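Speaker notes: "Does the fold matter?"
Household skills evening, Granow. 11/18/21
Slot is after Candela Escobar on mending. Keep to time, she won't.

Start without the title slide. Ask who in the room folds their pillowcases. Wait for hands. Ask who does it because they were told to.

I was told to. My aunt had a whole system for linen and I followed it for years without once asking what it was for. Tonight I want to go through three bits of laundry advice that get repeated everywhere and say which ones I believe. Warning: I don't believe most of it.

First one. "Bulky things first." The idea is that you deal with cushions, pillows and anything padded before you touch the clothes, so the pile looks smaller and you feel better. The Todell booklet says this on its opening page and gives no grounds for it at all.

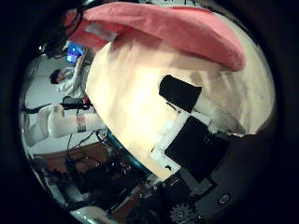 I tried it through most of April. The pile did look smaller. Then I had a bed covered in pillows and nowhere to fold a shirt, so everything moved to the floor and then back up again. If you have a spare bed, fine. I don't, and I doubt many of you do either. My rule now is flat things while there's a flat place to put them, and the pillows can wait on a chair.

(Pause. Somebody will say ottoman. Let them.)

While we're on pillows, the karate chop. You plump the thing, you hit it along the top, it gets a dent, and it is supposed to look like a hotel. By bedtime the dent has gone. I have asked several people what the dent is for and had no answer I could write down. Plumping I'll allow, as a flat pillow is no good to anyone's neck.

Second one. "Sort by colour before you fold." Sort by colour before you wash, yes, of course. But afterwards? The argument goes that a drawer in colour order is quicker to use. Kumaresan Palaniappan timed himself for our newsletter, with the drawer sorted and then unsorted, and the gap was 2 seconds. That's one man and one drawer, so don't build a house on it, but it's more than the colour people have ever shown me.
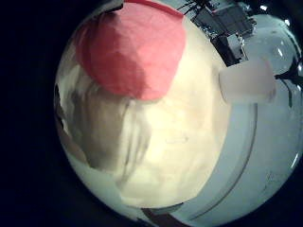
Colour order falls apart as soon as you try to do it with real laundry. Where does one colour stop? You need names for things you never needed names for. Take a red that's going pink, next to a cream, next to a beige that is only a darker cream. Is that two piles or three? I have stood there holding a sock and trying to decide. Put it with the other socks. What it's for tells you where it goes, and you already know what it's for.

(If the room is quiet, tell the story of the grey towels at the Drusau flat. If they're laughing already, skip it.)

Third one, and the one I get letters about. "Every garment must be folded so it stands up on its own." You'll have seen it done. Sleeves in, thirds, thirds again, and the shirt stands there like a little book. It works nicely on a thick cotton T-shirt. It does not work on anything slippery, anything with a collar, or anything belonging to a teenager.

What I can't find is anyone showing that it saves room. Ghorbani sell a drawer divider for it, at a price I won't read out. Without the divider, the shirts fall over when you take one away. So you've bought a thing to hold up a fold which was meant to hold itself up.

What I do instead, and please write this down if you write anything down:
Lay the shirt on the table, front down.
Smooth it once with your hands. Once is enough.
Sleeves to the middle, bottom up to the collar.
Put it away and go and do something else.

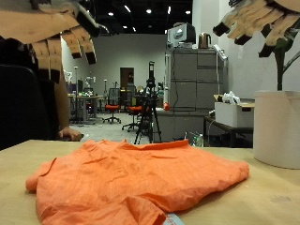

Yasaman Shahbazi wrote to me after the last talk to say I was being unfair: she has over 200 items to get through each fortnight, with four children, and the standing fold is the only way any of them can find a school shirt without emptying the drawer on the carpet. She added that a shirt lying on a table isn't put away, whatever I like to think.

Read that out in full. She has a point about children. Being able to see everything from the top is a real benefit and I left it out last time. I still say you can get it from a shallow drawer, and I'd like to know how the shirts look by the second week. I've written back to ask.

Questions. Banafsheh Fallahi has the microphone. Fitted sheets will come up. Answer: roll it in a ball, close the door.

Remind them Jamila Matubbar is on next with stain removal, and that the cups go back to the hatch.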